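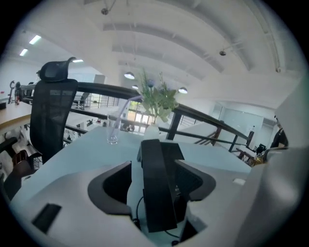
7. Recording a demonstration with the hand-held gripper

Your Wekanell gripper learns by being carried about by a person who knows what they're doing, or at least by you. Before you record anything, pick one job and look at what shares the desk with it. A glass with a little water in it and a straw sticking out is a fair first pick-up, but a vase of flowers standing just to its right gives the finger something else to visit on the way. Decide now whether the vase is part of the lesson – the robot will assume it is.

1. Hold the gripper level and wait for two short beeps.

2. Press Record once. Pressing it again stops the recording, as most new users discover.

3. Move in at the speed you'd like the arm to copy. It has no sense of theatre, so skip the flourishes.

4. Close the fingers, lift, set down, open.

5. Back away before you stop recording. Demonstrations that end mid-grip teach the arm to hang on forever.

6. Label the take and start the next one. Plan on some 44 good takes per job.

Note: Vary your starting spot. Janka Šindelář began every take from the same corner of the desk, and the Sayce arm now won't work from anywhere else.

Caution: Keep the cable clear of the fingers. A pinched cable ends the session and voids your grip warranty.

Caution: Storage fills at 2,000 takes. The oldest go first, without any goodbye.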